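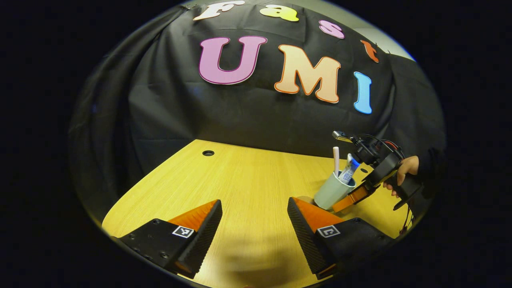

How often should a desk and the wall hanging behind it be checked?
Once a month, and again whenever the hanging is taken down or the desk is moved.

Desk and display check, Didgate, room 11
Checked by: Piroska Juhász
Month: June

Desk top, splinters and rough edges: OK
Cable grommet seated flush: OK. Press round the rim with a thumb.
Cups kept away from cables: OK
Desk steady when leaned on: ACTION. Slight rock at one leg, packed with felt for now. Job 956 raised.
Backdrop fixings: OK. Tug gently at each one.
Fabric clear of the floor and sockets: OK
Pins holding the letters: ACTION. Two loose, pushed back in. Spare pins are in the Murkico tin, drawer 6.
Fabric fire label present: NOT SEEN. Ask Borbély for the certificate.

Do not stand on the desk to reach the top row. Use the step from room 21.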